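3.2 What ended up in a pile, and what ended up on a shelf

I came to this part of the study expecting clothes to be the easy bit. You pick up a shirt, you put it somewhere, done! Then I started coding the pick-ups (3,502 of them across the whole Nandik set) and kept getting stuck on the same silly problem, which was deciding where a garment begins and ends once it's been dropped. A folded towel has edges. Black clothing in a heap has almost none that you can see, and my notes from October are full of question marks next to anything dark.

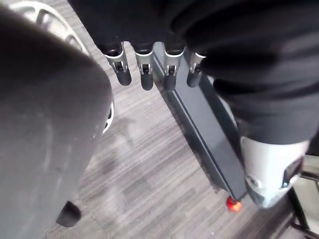 So Beverley Whitelaw and I sat down and rewrote the soft-goods codes from scratch. We'd been using "folded," "flat" and "other," and "other" had swallowed 1,797 entries, more than half of everything we had. The new list splits it into bunched, draped and hanging. Bunched means the cloth is resting on itself. Draped means it's lying over something else, a chair back or an arm or a table edge. Hanging means it's held from above with nothing under it. We argued a lot about sleeves (I still think a trailing sleeve should get its own code, Beverley doesn't, and she won).

Hard goods were a different story, and chip canisters turned out to be my favorite thing in the whole set. They're tall, they're round, they stand up nicely, and the minute one gets laid on its side on a shelf the next person has to decide whether to stand it back up or just leave it. 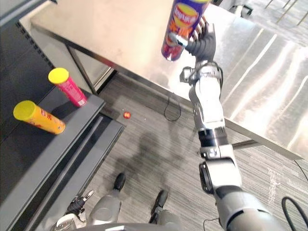
We scored a canister as "put away" if it was on any shelf tier, standing or lying down. That's generous, I know. When I tried the stricter rule and only took upright ones, 163 entries moved out of the put-away column, and the two of us disagreed on 79 of those when we coded them separately. I'd rather have a loose rule that both coders read the same way, so the loose one stayed in.

Clothes never got that kind of tidy answer. For a garment in hand we recorded its shape at the moment of coding and left its destination blank until a later entry filled it in.

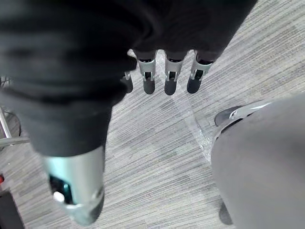 Figure 3. A black garment held over the striped carpet, its lower part hanging in a thick, rounded mass.

Under the old list an entry like the one in Figure 3 would have gone straight into "other." With the new codes we both marked it as hanging, although I went back and forth on it, as the folds up top could pass for bunched if you only glance at them. Section 3.3 goes through the mixed cases, where soft and hard things shared a surface and the order of clearing started to matter.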